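Appeal for a school building fell through: what happens to restricted donations?

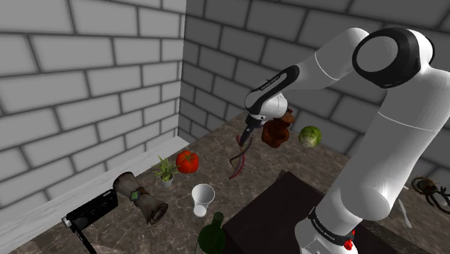
Computer render: white robotic arm with a two-finger gripper above a countertop

Posted in: Small charities > Restricted funds and appeals

Kathleen Mac Carthaigh

I keep the books for the Moynihan Trust, a small grant-making charity with no paid staff. We ran an appeal to pay for a reading room at a primary school overseas that we have supported for several years. The school's landlord has now withdrawn permission to build on the site and there is no other plot. The board accepts that the building will not go ahead.

The position is as follows.

The appeal brought in 191 gifts. For 181 of them we have a name and a postal or email address in Skallano, which is the donor database we use. The rest are anonymous envelopes and transfers with nothing useful in the reference field.

The appeal leaflet said "Every euro will go towards building the new reading room". It did not say what would happen if the reading room could not be built. The web page had the same sentence and a longer paragraph about books and reading generally. I have a copy of the leaflet but only a partial copy of the web page, as it was edited in April.

One of the larger gifts is from a company, Zillen, under a signed agreement. The agreement says that the room will carry the company's name and that the money is to be spent "on construction and fitting out". I can't find a clause on repayment.

We have already paid an architect's fee and a deposit to a joinery supplier, Hukow, for shelving. Hukow has said it will supply the shelving to a different address but will not return the deposit.

The school has asked if the money could go on teacher training and a van. Two of our board members think this is near enough, as it helps the same children. A third thinks that everything must be returned. I need to know:

Can we move the balance to our general fund by board resolution?
If not, do we have to write to every donor, including the ones who gave very little?
Can the architect's fee stay charged to the appeal, or do we have to make it good from general funds before any refunds?
How should the balance be shown in the accounts in the meantime?

Please assume that we are a registered charity with a standard constitution and no special power to vary the purposes of a gift.

Finbarr Daly

You can use it for something similar. We did this with a minibus appeal and bought a piano with what was left. Put a note in the newsletter and if no one objects within a month you are fine. I wouldn't bother the company, they will have written it off already.

Tomás Gilmartin

I would not follow the reply above. A leftover after a project has been completed and a project that never started are treated differently in most places, and silence in response to a newsletter is not consent from anybody who doesn't receive the newsletter.

I was on the finance side of two grant-making trusts and have been through one failed appeal. The following is general. The detail depends on where you are registered, so check each point against your regulator's guidance on failed appeals before you act on it.

1. Moving the balance to general funds

No. The money was given for a stated purpose and the board holds it on those terms. A resolution of the board can't change terms that the donors set. The exception is where the appeal wording contained a fallback, for example "if we are unable to proceed, donations will be used for our general work". You say the leaflet had none. Check the full web page as it stood while the appeal was open, and check the confirmation email that went out with each online gift. These are often drafted separately and sometimes contain a sentence that the leaflet lacks. If the fallback was on the web page only, it can only help you with gifts that came in through the web page, so you would need to split the gifts by route. Skallano or whatever you use should hold a source code for each gift. If it was left blank, the bank statement will usually tell you which were card payments.

Get hold of the earlier version of the page. Whoever hosts your site may have backups. Print it with the date and keep it with the minutes.

2. Teacher training and a van

This is a change of purpose. The fact that the same children benefit is a point in its favour when you ask for permission, and that is as far as it goes. A reading room is a building for reading. Teacher training might be argued to be close if it is training in the teaching of reading. I can't see how a van gets there. If you want an alternative that a regulator will find easy, look first at things like books, shelving in existing classrooms, or a reading room at another school with which you have a connection. You already have shelving from Hukow that can be sent elsewhere, so that is where I would begin.

3. Writing to donors

Expect to have to write to the donors you can identify. Some jurisdictions have a threshold under which small gifts can be dealt with more simply, and some allow a notice in place of letters for cash collections. Do not assume that yours does.

The letter should contain:

the name of the appeal and the date and amount of the donor's gift
a plain statement that the building can't go ahead, with the reason in one sentence
what the board proposes to do in its place
an offer to return the gift on request
a reply slip or link with two boxes, one for a refund and one for agreement to the new purpose
the date by which you want a reply, and what will happen if there isn't one

Take advice on that last item before you print. Whether you can treat no reply as agreement is exactly the point on which the rules differ.

Keep every reply. Record the outcome against the gift in the database, not against the donor, as some people will have given more than once and may answer differently for each.

Where tax relief was claimed on a gift that is later refunded, the relief normally has to be repaid too. Work that figure out before you offer refunds, so that you know what the full cost is.

4. Anonymous gifts

You can't return them and you can't ask. They stay restricted until someone with authority releases them. In practice they are covered in the same application to the regulator as the others. Do not let them drift into general funds merely on account of their being small.

5. Zillen

Treat this one apart from the rest. It is a contract as well as a gift. The naming of the room was something you promised in return and you can't now supply it. Write to them first, before the general letter goes out, and send a copy of the agreement. Look for a clause headed "termination", "default" or "unforeseen events", as repayment is not always under a heading that mentions it. If there truly is none, propose something in writing and get a signed variation. Do not rely on a phone call.

Gobnait Hayes

Tomás has covered most of it. I will take the two accounting points, which he left out.

Costs already incurred. The architect's fee was spent on the purpose for which the money was given. If the board approved it while the project was still expected to proceed, it is a proper charge to the restricted fund and you would not ordinarily have to make it good. Check the date of the invoice against the date on which you learned of the landlord's decision. Anything committed after that date is harder to defend, and I would charge it to general funds and minute the reason.

The Hukow deposit is slightly different. You still have something for it, namely a right to shelving. Until you decide where the shelving goes, show it as a prepayment within the restricted fund. If the shelving is eventually used at another school under an approved change of purpose, it is expended at that point. If it is never called for, write it off against the same fund.

There is then the matter of how the costs fall on people who want refunds. Say a donor gave 200 euro and part of the fund has been properly spent. Strictly there may be an argument that the donor is entitled only to a share of what remains. Most small charities refund in full and absorb the difference in general funds, for the sake of goodwill and simpler arithmetic. The board should decide this once, apply it to all donors alike and record it in the minutes. Make sure general funds can stand it first.

Presentation. Leave the balance as a restricted fund under its original name. Do not rename it and do not merge it with another restricted fund. Add a note to the accounts saying that the project will not proceed, the date on which the board reached that view, the amount held at the year end and the steps in hand. Once you have offered refunds, consider whether the amounts accepted are a liability at the year end. Refunds requested and unpaid are creditors. Refunds offered and not yet answered go in the note.

Keep the cash where it can be got at. If it is on a fixed-term deposit, find out the notice period before the letters go out. Interest earned on the balance normally follows the fund.

One small thing on the reconciliation. Agree the 191 gifts to the bank before you write to anybody. When we did ours, four gifts turned out to have been entered twice, once from the paying-in book and again from the bank download, and had we gone straight to the mail merge we would have offered refunds of money we never had.

Kathleen Mac Carthaigh

Thank you both. I have found the confirmation email and it has no fallback wording. I have asked the web host for the backup. The letter to Zillen is drafted and goes to the board for approval before anything is sent to the other 181.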